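**Grenex G2 fingertip set – part 3421**

Replacement fingertips for the Nirnix two-finger gripper. Matte black, tapered, sold in pairs. Screws included.

| | |
|---|---|
| Part no. | 3421 |
| Pad only | 2229 |
| Weight, pair | 194 g |

**Fitting**

Power down and lock out the arm. Undo both screws on each finger and wipe the mounting face. Fit the new tips finger-tight, close the gripper so they line up, then tighten. Run the zero routine before you go back to work – old offsets won't match.

**Care**

Wipe the tips with a damp cloth after each shift. Check the inner edges for lint when handling fabric. Replace both tips together, never one.

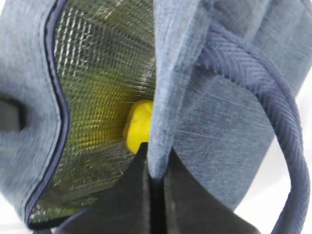
*Photo: Hoshino, wrist camera*

On soft goods such as an insulated lunch bag, grip a single fold near the rim and keep the tips clear of the zipper. Start with low force and raise it a step at a time.

Not for use with the older Mirnumeck mount – order 384.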